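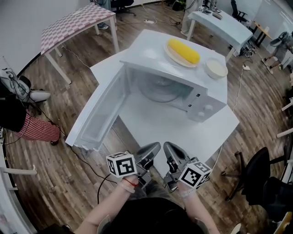 White countertop microwave with the door open, corn on top

Cooking corn on the cob in a dial microwave, husk on or off?
Posted by Valentina Mansilla in Kitchen Basics

I moved into a small apartment in Sakamness in February and the only thing I have to cook with is a microwave. It is the plain kind with two dials, no number pad and no sensor programs. I would like to do corn on the cob in it a couple of times a week.

Most recipes I find say to leave the husk on and cook for four minutes. The store near me mostly sells corn already shucked, on a tray with plastic wrap. The two times I tried it, I put the bare ears on a plate and ran it on high for five minutes. The first time the kernels went wrinkled and chewy. The second time one end was fine and the other end was still raw in the middle of the cob.

Do I need the husk, or is there a way to do this with shucked corn? Also, does the time change if I do two ears at once? My microwave is a Plosholm and the booklet only has a chart for potatoes and frozen peas.

3 replies

Patricio Fuentealba
You don't need the husk. It just holds the steam in, and a damp paper towel does the same job. Wet the towel, wring it out so it isn't dripping, and wrap it around the ear so both ends are covered. Put it on a microwave-safe plate.

For one medium ear, start with three minutes on high. Let it sit wrapped for 2 minutes before you open it. It keeps cooking during that time, and the towel will be very hot, so use tongs or a mitt.

Two ears take longer, but not double. I do five minutes and turn them over halfway. Lay them toward the outside of the turntable with a gap between them. If they are touching, the sides that touch come out underdone. I would guess your raw end was sitting close to the center of the plate.

Dial timers are hard to set for short times. On mine you have to turn it past the five and then back to three or it stops early. Use your phone to check it.

Butter and salt go on after. Salt on the bare kernels before cooking made mine tougher.

ledesma44
just boil it

Flomlow
Agree with the towel. If you do find it with the husk on, leave it alone, cook it four minutes, then cut off the stalk end about an inch up and squeeze from the top. The ear slides out and most of the silk stays behind.

Check your wattage too. It should be on a sticker inside the door or on the back. Recipe times are usually for 1000 watts or more, and a small one may need up to a minute extra per ear. Old corn also takes longer and never gets very sweet. Ours comes in on Wednesday and I buy it that day.

16 people found this page helpful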